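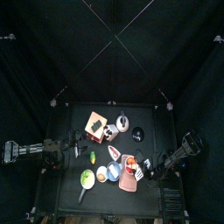
The Sequeira packing house is a contract assembler of boxed toy kitchens and household play sets, best known outside its own parking lot for the partial automation of its kitting line. Kitting is the job of gathering the loose parts of a set, checking them against a card, and placing them in a tray. It was done entirely by hand until the firm installed its first two-armed stations, supplied by Wokov and run on a scheduling program called Vivent. The house employs 63 people, the same number as before the stations arrived, although few of them still have the job title they were hired under.

Background

Hand kitting at Sequeira was organized by table. Each packer took a full set from start to finish and signed the card. Experienced packers memorized the cards and stopped reading them, a habit that management discouraged in writing and relied on in practice. Joaquim Caldeira, floor manager at the time, put the case for automation in a memo that mentioned wrist injuries twice and wages eleven times. The memo was left in the copier and was widely read.

The stations

A station consists of a table and two arms, each with its own gripper, working from opposite sides. Toy food has been a persistent difficulty. A bread roll, an orange and a corn cob are all reasonable things to find in a kitchen, but they have almost no shape in common, and a grip that suits one will send another across the floor. Flat pieces such as cutting boards are slow to lift. Frying pans have handles, which the engineers had looked forward to, and which have caused more stoppages than any other feature.

Each station was sold as capable of 470 picks an hour. The figure used for planning at Sequeira is 300, which Wokov attributes to the variety of the parts and the packers attribute to the brochure.

Effects on staff

No packers were laid off. Most were retrained as station attendants, a job that involves teaching the arms new parts, clearing jams, and standing up. Attendants report fewer sore wrists and more sore feet. Rubber mats were supplied after a request that took longer to approve than the robots had.

Teaching proved to be the larger change. When a set is revised, an attendant guides the arms through the new parts by hand until the program can repeat the moves. Ermelinda Bastos, a packer for many years, became the house's most sought-after teacher, and the arms on her line are said to set plates down with her slight turn to the left. She asked whether this entitled her to a share of their output. The question was referred upstairs, where it remains.

Pay was settled later. Attendants had been classed as packers while doing work that the supplier's own manual described as technical, and Obsa Yilma, the shop steward, brought the manual to the meeting. A new grade was created, worth 11 percent more than the old one. The manual has since been reworded.

Some packers declined retraining and kept two hand tables at the back, which handle rush orders, odd sizes, and anything the stations have dropped. Their output is not entered in Vivent, which has no field for it.

The Tuesday review

Faults are discussed every Tuesday at a meeting chaired by Annelore Rieger, who joined the firm to oversee the changeover. The meeting was planned to run for the first month only. Minutes are kept under two headings, "arm" and "person," and a good part of each session goes to deciding which heading applies. A third, "card," was added when a misprinted parts list had one station hunting all morning for a second kettle.

Later developments

A plan to extend the stations to box sealing, under the name Molulora, was announced in November and is still at the announced stage. Afonso Guerreiro, who runs the sealing bench, has been asked to document his work for the project. He has so far submitted one page, concerning the tape.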